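Chapter 7
Drape, Creasing and Recovery

Key terms: drape, hand, bending stiffness, crease recovery, grain, bias, finish

By the end of this chapter, students should be able to explain why two fabrics of equal weight may hang differently, identify the main causes of creasing in woven and knitted goods, and choose a suitable cloth for a garment or furnishing on the basis of its handling.

The earlier chapters of this book treated cloth as a structure. Fibers were spun into yarns, and yarns were woven or knitted into a flat sheet that could be measured for width, weight and thread count. Very little cloth is used flat, however. A curtain hangs from a rail, a skirt falls from the waist, and a bed sheet is tucked, slept on, washed and folded many times over. The buyer who chooses a fabric from a small flat swatch is often surprised by the finished article.

Drape is the name given to the way a fabric falls under its own weight. It depends first on bending stiffness, or the resistance of the cloth to being curved. A stiff cloth forms a few wide folds. A limp cloth forms many narrow ones. Weight also plays a part, as does the direction in which the piece has been cut. Cloth cut along the grain hangs in fairly straight lines, while cloth cut on the bias gives way between the yarns and clings to the shape beneath it.

Creasing is a related matter but should be studied separately. When a fabric is bent sharply, the fibers on the outside of the bend are stretched and those on the inside are pressed together. If the fibers are springy, as wool generally is, they return toward their first position when the load is removed. Cotton and linen return much less readily, particularly when damp, and the bend remains as a visible line. Finishes may improve recovery, often with some loss of strength - a trade that mills and their customers have argued over for many years.

The case study that runs through this chapter concerns the Nodlow mill, where Carolina Pinheiro and Deepak Kushwaha compared 8 plain-weave cottons intended for table linen. All were made from the same yarn, and they differed only in finish. Samples were pressed under a fixed load for some 40 minutes and then left to recover. Their results are set out in Section 7.4, together with the objections raised by Eino Keskinen, who held that a pressed sample tells the buyer little about a tablecloth taken from a drawer.

Students will need to judge handling by eye before they attempt to measure it. Attention should go first to the broad folds and then to the smaller creases between them, noting where the cloth is supported and where it is free to fall. The crumpled lavender cloth in the opening illustration is a useful subject for this purpose: it is spread across the middle of a level surface, and its folds hang down toward the front. Sketch the main fold lines, mark any place where the direction is hard to follow, and keep the sketch for use with Exercise 4.

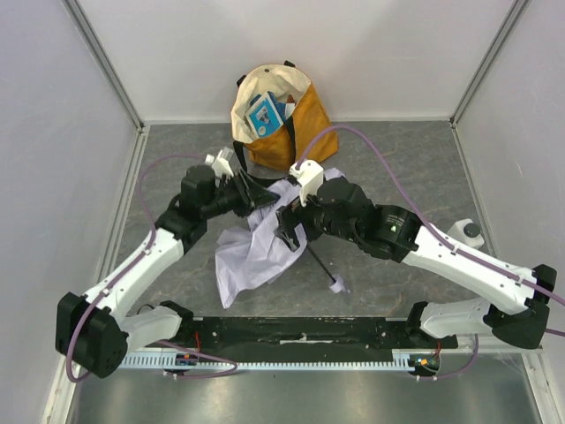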